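Joton Building Society opens shared counter in Milta library

For immediate release, March

Joton Building Society has opened a shared banking counter inside the public library in Milta, nine months after the last bank branch in the town closed. Customers of Joton and of Chiriac Savings can now pay in cash and cheques, withdraw money and pay household bills at the same desk.

The counter is on the ground floor, to the left of the main entrance, and is open on weekdays from 9.30am to 4pm. It closes for half an hour at 1pm. Two members of Joton staff work there at all times, and both are trained to deal with accounts held at either society.

Until now the nearest counter for most people in Milta was Joton's branch in Nevov, 13 miles away. The last bus back from Nevov leaves at 3.15pm.

"Customers told us they could manage most things by phone or online, but they still needed somewhere to pay in cash and somewhere to ask a question face to face," said Imelda Magbanua, head of branches at Joton. "Small shops in the town were closing early to get their takings to Nevov. They can now walk across the square."

Joton asked its members in the Milta area for their views before agreeing the lease. Of those who replied, 81 per cent said they would use a counter at least once a month. Paying in cash was the service most often asked for, followed by help with standing orders and with setting up a power of attorney.

Cash withdrawals of up to £500 can be made without notice. Larger amounts need to be ordered by noon on the previous working day. Business customers can collect coin by arrangement. Foreign currency is not available at the counter and should still be ordered through the Nevov branch.

There is also a small private room which can be booked for appointments of up to 30 minutes. Mortgage interviews will be held there twice a month, starting in April. Appointments can be made at the desk or by ringing the Nevov branch.

Kátia Frota, customer services manager at Chiriac Savings, said: "We are a small society and could not have opened in Milta on our own. Sharing the desk means our members there get a proper service, and the running costs are split fairly between us."

To mark the opening, Joton will add £100 to the library's children's book fund each month for the first year. The library will choose the books.

The lease on the space runs for three years. Both societies will look at how the counter is being used after the first 12 months and may change the opening hours, including adding a late evening if there is demand.
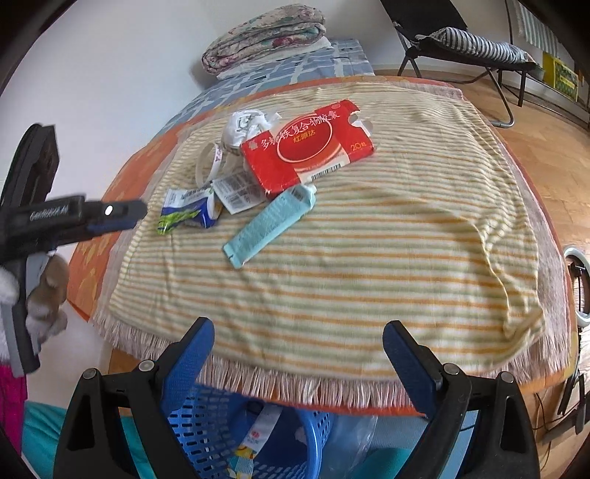 Customers do not need to register before their first visit. They should bring their passbook or card, and a form of photo identification if they want to change an address or add a name to an account. Press enquiries should be sent to Imelda Magbanua's office at the Nevov branch.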